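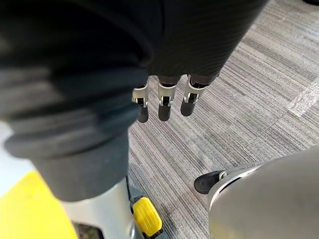

Fig. 1. Three fingers, silver joints, black tips, all pointing down.

Bernevdale Judo, Adult Foundation Course
Handout 4: Gripping
Notes by Lamduan Prasertsri, revised March 2026

Bring this handout to class. Past groups have left it in the car, where it teaches the car.

1. Where we are

Handouts 1 to 3 covered falling down, falling down on purpose, and moving around the mat without crossing your feet. You can now be thrown safely by a considerate partner. The next six classes are about the thing that happens before any throw, which most beginners skip because it looks like two people arguing over a jacket.

It is two people arguing over a jacket. The winner of the argument usually gets to throw.

If you missed the class on backward falls, do not start here. Talk to me or Kerttu Toivonen at warm-up and we will get you caught up on the crash mat first.

2. Terms you need

Tori: the person doing the technique.
Uke: the person it is done to. You will be uke half the time, and you will learn more then than you expect.
Kumi-kata: gripping, and the whole business of getting and keeping a grip.
Hikite: the pulling hand, normally on the sleeve.
Tsurite: the lifting hand, normally on the lapel or collar.
Ai-yotsu: both players gripping on the same side, right against right or left against left.
Kenka-yotsu: opposite sides, right against left. The name has the word for "quarrel" in it, and after two minutes of it you will see why.

There will be no vocabulary test. There will be a moment when I shout one of these across the mat and you either know it or get thrown while thinking.

3. The standard right-handed grip

Right hand on your partner's left lapel, at collarbone height. Left hand on the outside of your partner's right sleeve, just below or at the elbow. Left-handers reverse all of this, and are asked not to look so pleased about it.

Hold with the little finger, ring finger and middle finger. The index finger and thumb close lightly and mostly come along for the ride. Everybody arrives doing the opposite, squeezing with the thumb and first finger as if picking up something unpleasant. That grip opens from the bottom the moment anyone pulls on it, and it tires the forearm very quickly.

Gather a little cloth before you close the hand. Do not put your fingers inside the end of the sleeve. It is against the rules, and it is also how fingers get twisted. The same goes for the bottom of the trousers.

Keep the wrist of the lifting hand fairly straight and the elbow down. A raised elbow gives your partner a nice open armpit to step into, and some of them have already had the class on shoulder throws.

4. How hard to hold

Less than you are holding now.

Stiff arms are the great beginner habit. They feel safe. Nothing gets in! Unfortunately nothing gets out either, and through two locked arms your partner can feel every step you are planning. Think of the hands as hooks and the arms as rope — the hooks stay shut, the rope goes tight only when there is something to pull.

I spent my first two years with arms like a wheelbarrow. I won very little and my shoulders hurt on the stairs. My teacher, a patient man, used to walk up, take hold of my sleeves and just steer me around the hall until I gave in. We will be doing this to you too.

5. Getting the grip first

There are three common ways for this to go at our level. You take the sleeve first, and the lapel after it. You take the lapel first and work down to the sleeve. Or you both stand there pawing at the air like cats at a window, which is the most popular and scores nothing.

Start with the sleeve. A controlled sleeve takes away your partner's pulling hand and leaves them with one working arm, and most throws in this course need your pulling hand in place anyway. Step in as you reach. Reaching without stepping puts your head forward of your hips, and I would like you to remember from Handout 3 what happens to people whose heads are forward of their hips.

In kenka-yotsu the two lifting arms run into each other. Whoever has the inside line usually has the better posture, though an outside grip over the top suits tall players and people with strong opinions. Try both before choosing. You have plenty of time to form bad habits later. 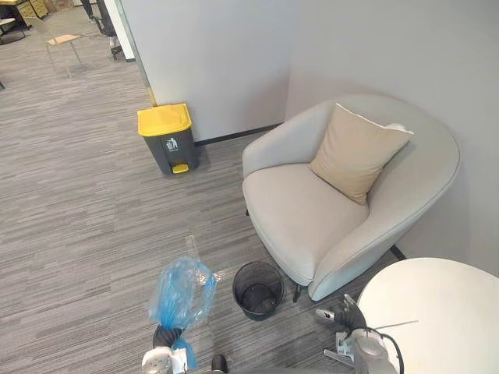 6. Breaking the grip

Every grip break we teach has the same two parts: make the hand weak, then take it away. Leaving out the first part turns it into a tug-of-war with someone who may well lift furniture for a living.

Sleeve grip: turn your own wrist so that your thumb points at your ear, bring the elbow back past your ribs, and turn the hips with it. The hips do the work.

Lapel grip: take hold of your own lapel below their hand, pull the cloth tight, and lean the chest back a little as you push their wrist away with your other hand. Two hands against one is allowed here. It is also plain good sense.

After a break you must do something. Take your own grip, or move. Breaking a grip and then standing still to admire it is worth a penalty in competition if you keep it up, and in class it is worth a remark from Kerttu.

7. Drills for the six classes

Pesonen drill. One player grips, the other breaks, and both return to start. 50 repetitions a side over the course of a class, in sets of ten, with no throwing. It is dull. It is supposed to be dull by the third set, at which point your shoulders finally stop helping.

Sleeve tag. Both players try to get and hold a sleeve grip for a slow count of three. Rounds of 40 seconds. Change partners every round, and please pick somebody you have been avoiding.

One-arm walking. Tori holds one sleeve only and moves uke around the mat by stepping. No yanking. If uke's belt knot stays level, you are doing well.

Quiet rounds. Normal gripping to the point of attack, then stop and reset. No talking. This one is mainly for me.

8. Jackets, nails and other housekeeping

Fingernails short, toenails shorter. Rings off. Tape goes on before you step on the mat, and the used tape goes in the trash and not on the windowsill.

You need a proper judo jacket from this point on. The karate suit your cousin lent you will come apart at the shoulder, loudly, by the second class. The club keeps a few Mornoline jackets to borrow; they are at least 600 grams to the square meter, stiff as a door, and excellent for learning on because you cannot hang on to them by thumb alone. Wash yours cold. A jacket that shrinks until the sleeves sit at mid-forearm will not pass a sleeve check, and "it fit in July" has been tried.

Sore fingers are normal in the first couple of weeks. A swollen joint, a finger that will not bend, or pain that wakes you up is something to show a doctor. Tell us as well, so that we can keep you off gripping and find you something equally tedious to do with your feet.

9. Common faults, in the order I see them

Looking at your own hands. Your hands are on the end of your arms and will still be there.

Holding your breath during the exchange.

Letting go with both hands at once to get a better grip.

Taking a deep collar grip and then bending over with it. The deep grip is a good one if you can stand up straight behind it. If you can't, move the hand down.

Gripping the same way against everyone. Someone a head shorter than you needs a different lapel height, and so do you when the tall ones come around.

10. Before next class

Read section 6 again with a jacket on, or a bathrobe if you live alone. Work out which side you naturally stand on: have somebody give you a light push from behind and see which foot goes forward. Write it on the front of this handout.

Optional reading is the gripping chapter in the Sarkano manual, on the shelf by the sign-in desk. Skip the parts about belt grips for now. The book stays in the building; the last copy went home with somebody and has presumably earned its black belt by now.

Next handout: off-balancing, and why pulling harder isn't it.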